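6 min read

Anežka Havlíček
thread, November

1/ This month I am making the flowers for the entrance of our hall in Andorbridge. They are fabric flowers, not fresh ones. Several people asked me how I do it, so I write it here in small pieces. Please excuse my English, I will try to be exact.

2/ First, why fabric. The hall has no window near the entrance and the heating is strong. Last winter I put fresh hydrangeas there and after three days they were brown like tea. I was quite sad about the money. So this year I asked Arif Weerakoon, who keeps the hall diary, if artificial would be allowed. He said yes, if they are not shiny.

3/ Not shiny is harder than it sounds! Many cheap flowers have a plastic light on the petals. I went through the whole shelf at Govusari and most of it I put back. What I wanted was cloth petals, very pale, the blue of milk when it has no fat in it.

4/ The blue is important for me. White flowers look grey under our lamps. Strong blue looks like a cake for a child's birthday. Pale blue stays quiet, and people who come in with wet coats and umbrellas will feel, I hope, a little calmer.

5/ Now the work. When you open the parcel, the blooms are pressed flat from the travel. Do not pull the petals with force. Hold the head over steam from a kettle (not too near, I burned my thumb in my first year) and open the petals with two fingers, from the middle to the outside.

6/ Let them rest one night, heads up. I put mine in tall jam jars along the kitchen window. My husband made his breakfast between them and he did not complain, or not so much.

7/ Bending the stems is the part I like best. A straight artificial stem is the first thing that tells your guest it is artificial. Real stems are lazy, they lean and they go around each other. I bend each one slowly over the edge of the table, a long soft curve, never a corner.

8/ Please look at your flowers also from below. I learned this from my aunt, who decorated a church with a high gallery. In our hall the arrangement stands on a tall cupboard, and children and people in wheelchairs see it mostly from underneath. So the underside must be pleasant too – the stems should open outwards and the big heads should hang a little over them.
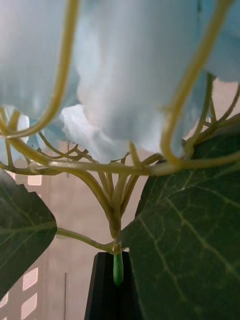 9/ Some notes about the stems from underneath

The curves are long, and I am glad of it. The stems which spread from one point do what I hoped, they go up to the blooms like ribs of an umbrella that somebody turned over. The colour is a tired yellow-green, and I prefer it to the bright green which you find on the cheaper ones.

10/ They are a bit glossy, I admit it. Arif will notice. I have an old trick for this: a little talcum powder on a dry brush, then wipe with a soft cloth. Try it first on one stem. On cloth petals do not try it at all, it stays in the folds and looks like dust.

11/ The dark leaf gives some weight to the left side. Without any dark green the pale blue floats away and you see only a cloud. With too much of it you get a bush. I add leaves at the very end, one by one, and each time I walk to the door and look back.

12/ If two big heads touch, I turn one of them a little, so that the edge with the ruffle is seen and not hidden behind its neighbour. It is a small movement but it changes very much. I do it last, when the stems are already fixed, or else I must do it again.

13/ To hold everything I use thin wire with paper around it, and at the bottom dry foam. Do not buy the wet foam by mistake, it crumbles. The foam goes into the vase first, then small stones on the top, so the vase does not fall when someone bangs the door. Someone always bangs the door.

14/ A question came from Bernedance about washing. Cold water, one drop of the soap for wool, put the head in and out, and hang it upside down. Do not rub. I would test first the back of one petal, in case the blue colour runs.

15/ Another question, if I sell them. No, I am sorry. I make this arrangement once a year and then I need my kitchen table back. But I can lend my wire cutter to anyone in Andorbridge who returns it clean.

16/ Tomorrow morning at 8 I carry everything to the hall. Arif holds the door. If the vase is too narrow I have a second one, brown, not so beautiful but heavy.

38 comments · 112 shares

Contact | © Anežka Havlíček | Back to top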